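Progress report to the Praltormont fund, second period
Project: Teaching household tasks by demonstration
Prepared by Vlasta Halás, Cadura

Where we are

We finished the period in May with 32 hours of usable demonstrations, and I'm very pleased with them. The first report was mostly about getting the arms to follow an operator without shaking. This one is about the tasks themselves, and it has been a lot more fun to write.

The work in this period was tabletop tidying and sorting. An operator drives both arms by remote control, picks up an everyday item, moves it where the task card says, and lets go. Everything is recorded: arm positions, hand positions, and the camera views. The learning side then gets the lot, including the attempts that didn't go well, which are labelled as such and kept separate.

Choosing the objects

We spent longer on this than we'd planned, and it paid off. Our early sessions used plain blocks, and the operators got very quick with them, but the model trained on those sessions had no idea what to do with anything soft or oddly shaped. So the sets are now deliberately mixed. A toy brick has flat sides and a predictable grip. A wrapped snack bar lies low to the table and has crinkled ends. A ball rolls off if you so much as brush it, and a wire stand gives the fingers very little to hold. Operators groan when the wire stand comes up on the card, and I understand why!

The grid cloth stays on the table for every session in this series. It gives operators a quick sense of distance and makes it much easier to put things back in a similar spot between runs. 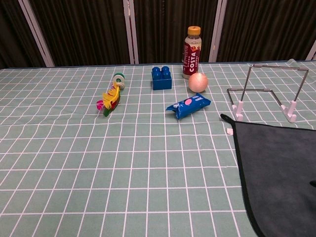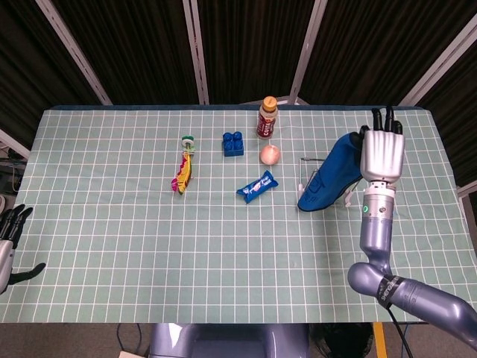 Photos: Cadura, tabletop series

What we learned about the operators

The biggest gain came from changing how people are taught to do the driving. We used to hand over the controls after a short talk and let them find their own way. Now each new operator watches 3 full runs, then practises with one arm before being given both. Their movements are smoother from the start, and we throw away far fewer recordings.

We also stopped asking for speed. Under the old instructions people hurried the approach and then made a string of tiny corrections at the object, and the model copied those corrections faithfully, dithering over the brick for ages. Slow, steady approaches gave us cleaner behaviour straight away. I wish we'd tried it in the first month.

Hand guiding, where someone moves the arm directly instead of using the controls, is still part of the plan. We tried it on 2 tasks. It's lovely for showing a wrist angle that is hard to explain in words, but the person's own arms get into the camera views, so we're keeping it for short segments.

Results so far

The model can now pick and place the brick and the ball from positions it hasn't been shown before, and it does so reliably enough that we've moved on to harder things. Feathered and fabric items are behind. The hand closes on them well, but letting go is untidy, and the item often ends up facing the wrong way. More release demonstrations are at the top of the list for next period.

Ağca has finished the first version of the labelling tool, and it saves us a great deal of evening work. Grular's replacement fingertips are on order and should reach us before the next series begins.

Budget

Spending is on track. We have $4,000 left in the equipment line, and I'd like to put it towards a second operator station, so that one person can train while another records. Everything would stay within the original total. If the fund is happy with that change, a short note back is all we need to go ahead.

Next period

Recording continues on the same table, with more soft items and a set of two-handed tasks such as holding a bottle steady with one hand while the other turns the cap. Two operators have already asked to go first on those. We'll send sample recordings once the first batch has been checked and labelled.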